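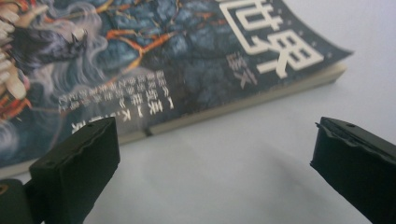
The Statement

6 min read

The constable spelled her name wrong twice, so Remedios Buenaventura took the pen and wrote it for him.

"And you work at the launderette," he said.

"I manage it."

He wrote that down too. They were sitting in the back office of Monti, between the boiler and the shelf where she kept the service washes. It was just after nine in the morning and there was glass on the pavement outside from the shop next door.

The shop next door was called Rosodik. It bought gold and lent money against watches, and during the night somebody had put a drain cover through the door and taken what was in the window. The owner, Mr Weltau, had been standing in the road since half past six in a coat over his pyjamas. He had told everyone who stopped that they had cleaned him out.

"What time did you leave last night?" the constable asked.

"Late. The dryer on the end had stopped and I was waiting for it to cool so I could get the lint out."

"What's late?"

"Twenty to twelve."

"See anyone?"

She looked at the boiler. She had known since she heard the word robbery that he would ask her this, and she had spent an hour sweeping a floor that didn't need it.

"A man walked past," she said.

"Can you describe him?"

"He had his hood up."

All of that was true. The man had walked past with his hood up, and then he had stopped under the lamp and knocked on her window, because he was Dindo Dimaculangan and he had seen the light on. He had asked if she could lend him 200 pounds until Friday. She had said no. She had lent him money before and it had gone the same way as all his other money. He had said that was fine, no hard feelings, and asked how her mother's hip was.

The constable turned his page. "Tall? Short?"

"Ordinary."

"Did he look in at the jeweller's at all?"

"It isn't a jeweller's."

"Did he look in, though?"

"I didn't see him look in."

He read it back to her. On paper it came to six lines. She signed it, and he gave her a card with a number on it and told her to ring if anything came to mind, day or night. Then he asked if she had a dustpan he could borrow for the lady from the nail bar, who had cut her hand.

When he had gone she put the card under the till and opened up. There were three customers before ten. All of them wanted to talk about it. Mrs Pell from the flats said it was a gang and they had come in a van. The student with the duvet said he'd heard it was two boys on a moped. Mr Weltau came in at eleven, dressed now, and asked to use the phone as his was flat.

He rang his insurers. She folded towels and listened, as there was no way not to. He said there had been eleven watches in the window, and a tray of rings, and cash in the drawer as well, 857 pounds. He said it without stopping to think. She had seen him empty that drawer at closing, as he did every night, and go off to the bank with the bag under his arm. He had waved to her with his free hand.

"Terrible business," he said when he had finished.

"Yes."

"You gave them a statement?"

"A short one."

"That's all anyone can do," he said, and bought a bag of powder out of the machine, which he had never done before.

She rang Dindo at lunchtime from the yard. It rang for a long time. When he picked up there was traffic behind him.

"Where are you?" she said.

"Coach to Buvurero. My cousin's got me a few days' work, I told you about it."

"You didn't."

"I meant to. It was last night it came up, after I saw you. He sent me the fare." He waited. "Is it your mum?"

"No. Rosodik got robbed."

There was only the traffic for a bit.

"When?"

"After twelve, they think. The woman over the chip shop heard the glass."

"I was on the night bus to my sister's by then," he said. "You can ask her. Did you tell them I was there?"

"I told them a man walked past."

"Why didn't you just say it was me?"

She had no answer ready. A sheet had come loose on the line and she pegged it back with one hand.

"You should've said it was me, Remy. Now it looks like something."

"I know that."

"So ring them."

"And they'll want to know what you asked me for."

"Well, tell them. I asked, you said no. That's not a crime, is it?"

She said she would think about it, and he said he was losing signal - he might have been.

The card was still under the till. She got it out and read the number, and then she thought about the drawer, and the bag under Mr Weltau's arm, and that if she started she would have to do the whole evening from the beginning. A woman came in with a child's coat and asked if paint came out at forty degrees. Remedios looked at the label for her. She told her sixty, and not to hope for much.

Then she went through to the back, shut the door and dialled.

"I gave a statement this morning," she said. "I need to add to it."

Posted 11/28/25
31 shares | 4 comments

Contact | Copyright remains with the author | Back to top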